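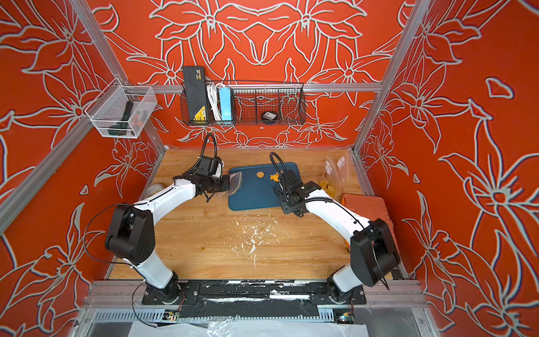

Zoncombe, la casa que lleva varias temporadas abasteciendo escaparates con comida que no caduca, pondrá a la venta en mayo su primer surtido de galletas de imitación en bolsa. El anuncio llegó ayer por la tarde en una nota de prensa de tres páginas, bastante larga para un producto que cabe en un bolsillo. La colección se presentó con paredes de un rojo anaranjado cubiertas de flores enormes, parecidas a lirios, y una tabla azul oscuro donde una estrella y una flor pequeñas, las dos de color naranja, hacían lo que podían para competir con el fondo. Según la empresa, ese tono «despierta el apetito», que es mucho pedirle a una pared y todavía más a un catálogo en el que no se puede comer nada.

El surtido completo lo forman 11 modelos y costará 16 euros. Hasta ahora las piezas se vendían sueltas y por encargo, sobre todo a pastelerías que prefieren no dejar el género bueno al sol del escaparate, y a algún que otro grupo de teatro. El formato nuevo, en bolsa transparente con cierre, va dirigido al público general: familias con cocinita de juguete, maestros de infantil, aficionados a la fotografía de bodegones y, en palabras de la nota, «amantes de la merienda estable».

La responsable de la colección, Dagmar Charvát, defiende que lo difícil de una galleta falsa es el tueste. «Si la esquina no está un poco más morena que el centro, el ojo sospecha», explicó por teléfono. También contó que la primera versión del corazón azucarado se retiró antes de salir al mercado por exceso de brillo. Parecía jabón —y de hecho una pastelería lo colocó junto al lavabo—, así que hubo que empezar de nuevo.

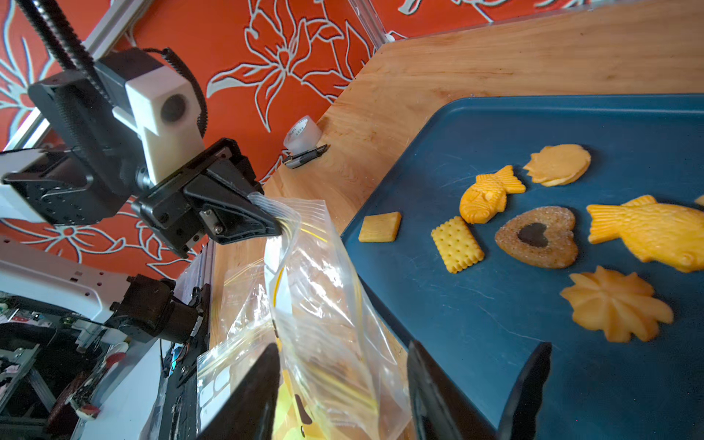
La otra discusión interna, al parecer más agria, fue la del pez. Una parte del equipo quería un surtido clásico, de los de lata con tapa nevada, y consideraba que una galleta con escamas y aletas no pintaba nada entre las de mantequilla. La otra parte recordó que el pez era la pieza suelta más pedida del último año. Ganó el pez.

El reparto correrá a cargo de Kimport, que guarda ya en su almacén las 300 bolsas de la primera tirada. La cifra es modesta y la empresa lo sabe. Ilham Hidayat, encargado de pedidos de la distribuidora, confirma que 580 personas se han apuntado a la lista de espera, con lo que un buen número de ellas tendrá que seguir merendando galletas de verdad hasta que llegue la segunda remesa, para la que no hay fecha. Hidayat recomienda paciencia y pide que no se le escriba dos veces con el mismo nombre y distinto correo, una práctica que por lo visto se ha extendido.

El punto de venta físico será uno solo, la papelería Onyeka, en el centro de Storalville. Allí tienen experiencia con el género: el invierno pasado expusieron junto a la caja unos pastelitos de la misma casa y durante la campaña recogieron tres reclamaciones, dos por el precio y una por la dureza. Esta vez habrá un cartel. La dueña se ha reservado el derecho de redactarlo ella y ha adelantado únicamente que será breve. 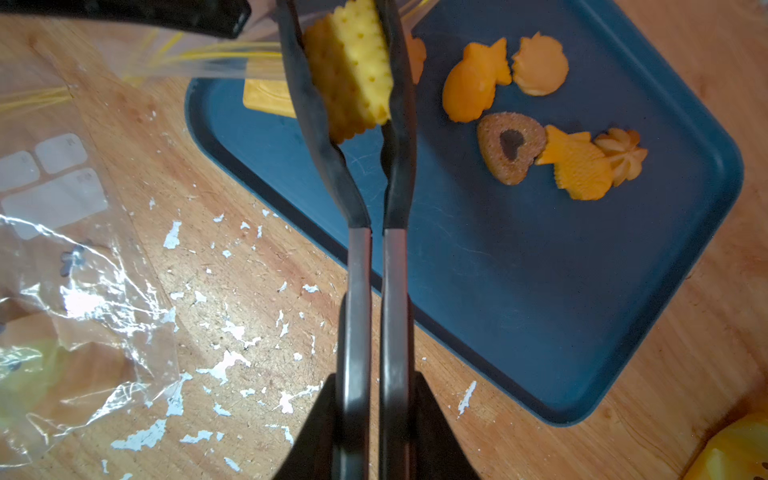 Queda pendiente el asunto del nombre. Zoncombe registró en un principio el surtido como «Hora del té», pero a última hora descubrió que en su propio catálogo figuraba ya un juego de tazas llamado así, descatalogado y con bastantes existencias. De momento las etiquetas dirán «Surtido de galletas», y debajo, en letra más pequeña, «de imitación». El tamaño de esa segunda línea ha sido objeto de una correspondencia que la empresa califica de cordial.

Quien quiera ver las piezas de cerca antes de decidirse podrá hacerlo en la trastienda de Onyeka a partir de las cinco de la tarde, durante todo el mes, con muestras que se pueden tocar y devolver. Se servirá café, que sí es auténtico. Para acompañarlo la organización había pensado en poner pastas, también auténticas, en una mesa cercana, y tras pensarlo un poco ha cambiado las pastas por aceitunas.

Las reservas se hacen en el mostrador de la papelería o a través de Kimport, con un máximo de dos bolsas por persona. Las piezas sueltas seguirán disponibles por encargo, al precio de siempre, salvo el pez, que sube.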